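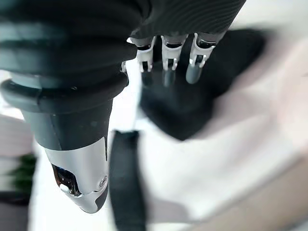
Photo: B. Siqueira / Barros workshop

September, gear bench, after lunch

Second go at the porter load question. Trornard sent us their new pack frame and claims it "feels like 4 kilos less" on a long climb. Feels like to whom? The sheet that came with it has no route, no load and no names. I asked and got the same sheet again.

What we did: loaded the old Verard frame and the Trornard one with 12 kg each of wet rope and tins, the same tins, swapped over at the gate. Anselmo walked the service track with both, then I did. Anselmo preferred the Trornard. I couldn't tell them apart until the downhill stretch, where the new hip belt kept riding up and I had to stop and pull it tight again. He says I wear it too high. Could be. We should have had someone strap us in without telling us which was which, though you'd know from the squeak of the Verard anyway.

So that is two people and one track at low altitude. I don't want this turning into "tested by our guides" in the Volier brochure, and I have seen that happen with less.

The buckles worry me more. The Trornard ones are lighter and have a thin tongue. Opened and closed one 400 times on the bench with a bit of grit in it (sieved from the car park, so not volcanic dust, before anyone writes in). It still clicks, but it now lets go if you twist the strap hard to the left. The Verard buckle got the same treatment and got stiff, but it held. One buckle of each kind is not a test – I know – but I wouldn't put a client's oxygen kit behind that clip until we've done more.
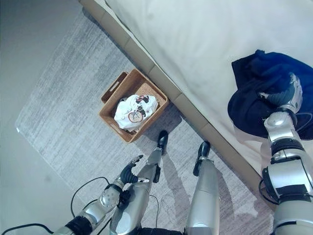

Rain cover: 30 minutes under the hose, top pocket damp along the zip, main bag fine. Trornard calls this "fully waterproof". I call it a rain cover. The porters line everything with rubbish bags whatever we give them, and so far I've seen no reason to talk them out of it.

Benedito thinks we should send six frames out with the next group and let the porters decide. I agree about asking porters. I don't agree about asking them at the end, when they're tired, the tips are being sorted out and the guide is standing there. Last time every answer was "good". Ask on day two, in camp, without the guide.

To do: more buckles, proper grit if the Verard driver remembers to bring a bag down. Weigh both frames on our own scale. Write to Trornard once more about the load figures. Put my hip belt lower and walk the track again, and don't tell Anselmo if he was right.

Barros Trek Workshop – notes shared with Volier guides and office – Back to top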